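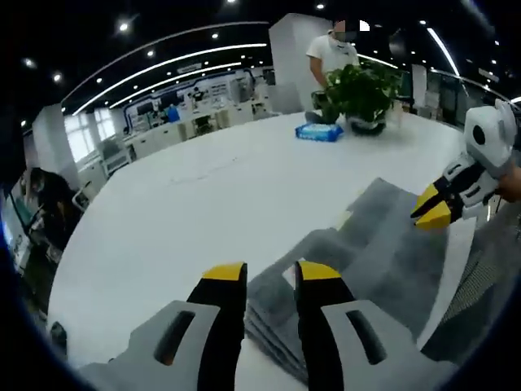 Harish Pinto asks that the monitor wedges be checked before the drum riser next time, as the riser crew blocks the stage left power drop for most of the afternoon. Order changed below. The rest of his remarks are under the items they belong to.

ISTINE HALL - PRE-SHOW SAFETY CHECKLIST
Event: Trodow Awards, music and dance night
Walk-through: Saturday, doors minus 3 hours
Checked by: Carola Kasten
Second check: Amarachi Nwachukwu

Mark each line OK, FIX or N/A. A FIX line needs a comment and a second set of initials before doors.

1. STAGE AND POWER

1.1 Monitor wedges seated, cables taped - OK
Gaffer tape lifting at the downstage center wedge. Replaced. Harish wants cloth tape only on this floor.

1.2 Stage left power drop, cover closed and latched - FIX
Latch does not catch. Cover strapped for tonight. Part on order from Engebretsen. Strap rechecked at 5:40, AN.

1.3 Drum riser, wheels locked, skirt clear of wheels - OK

1.4 Dance floor panels level, no raised edges - FIX
Raised edge between the second and third row, upstage right. The hoop dancers and the fancy shawl group both use that part of the floor. Panel lifted and reset, edge taped. Walked in soft shoes afterward by Ylva Boström, who could not feel the seam. AN.

1.5 Stage stairs, rails tight, white edge strips in place - OK
Strip on the bottom step, stage right, is worn. Will do for this show. Replace before the January rental.

1.6 Drum circle position marked, clear of the curtain line - OK
Moved 2 feet downstage from the plot at the singers' request. Lighting has been told.

2. OVERHEAD

2.1 Safety cables on all hung fixtures - OK

2.2 Banner and award backdrop, fixings and weight tag - OK
Tag reads 3550 lb rated for the truss section. Backdrop is well under.

2.3 Fire curtain path clear - FIX
Lectern was parked in it. Moved. Please stop using that spot for storage between rehearsals. This is the same comment as the last show. AN.

3. BACKSTAGE

3.1 Corridor clear to full width - OK
Regalia cases are along the north wall only. Solveig Solheim has asked the artists to keep them there and they have been good about it.

3.2 Exit signs lit, all doors open from inside - OK
Loading door sticks but opens with one push. Report to the building office anyway.

3.3 Dressing rooms, mirror lights and outlets - OK
One bulb out in room 2. Not a safety item, passed to house staff.

3.4 Linen and towels stocked, kept off heaters and lamps - OK
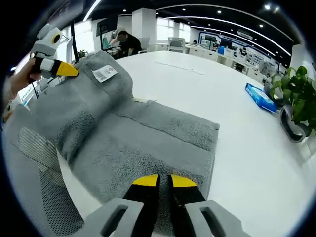 Gray towel, care label attached.

3.5 Fire extinguishers, tag in date, pin in place - OK
12 on the list, 12 found.

3.6 Smoke and smudging area agreed and marked - OK
Outside the loading door, on the concrete. Detector in the loading bay stays live. Solveig has the key to the side gate and will stay with the group.

4. FRONT OF HOUSE

4.1 Aisles clear, aisle lights working - FIX
Camera tripod in the left aisle at row F. Jundirine crew moved it to the platform. They may not move it back after doors. AN.

4.2 Wheelchair spaces open and reachable - OK
Elders' seating is in the same block. Extra chairs there must stay linked.

4.3 Merchandise tables clear of the exit doors - OK
CD table was close. Pulled in toward the coat check.

4.4 Evacuation announcement read through by the host - not done at time of check
Host arrived late from the airport. Read through at 6:15 with Carola. Change to OK. CK, AN.

CARRY OVER TO NEXT SHOW
Latch for the power drop cover (1.2)
Edge strip, bottom step stage right (1.5)
Loading door (3.2)
Wedges before riser in the running order

Copy to Ylva for the binder.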